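About Us

Hi, I'm Ohemaa Yakubu, and I started Esusska at my kitchen table with a craft knife, a stack of white card and a very patient landlady. I'd been teaching middle school math for years and I kept making my own blocks and trays for the kids who needed to get their hands on a problem before it made any sense to them. Other teachers started asking for sets. Then their schools did!

Teresa Duggan joined me after she bought a set for her own classroom and wrote me two pages on what was wrong with it. She was right about nearly all of it, so the walls on our trays are low now (small hands can reach in from any side) and the blocks got a lot plainer.

We make upright blocks, shallow trays and flat panels, mostly in white, with black-and-white square tags on them if you want tags. You stand the blocks up in the tray, move them, swap them, put them back. That's pretty much the whole idea, and I never get tired of it.

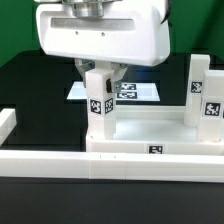 The first big order we ever had was 300 blocks for the Fahy summer program, and I said yes before I'd worked out where we would put them. They went in the bathtub. These days we have a proper workshop with shelves, and Pejman Hassanpour runs it - he sands, he checks every corner, and he will send a tray back over a bump I can't even feel.

Albertina Cordeiro answers the phone and the emails, and she's the one to ask about odd sizes. We like odd sizes! If you need a taller block or a longer tray, send her a sketch. A pencil one is fine.

We're still small and we close for two weeks in May, so order early if you need things for summer school. Replacement blocks are sold singly, and you don't have to tell us what happened to the old one.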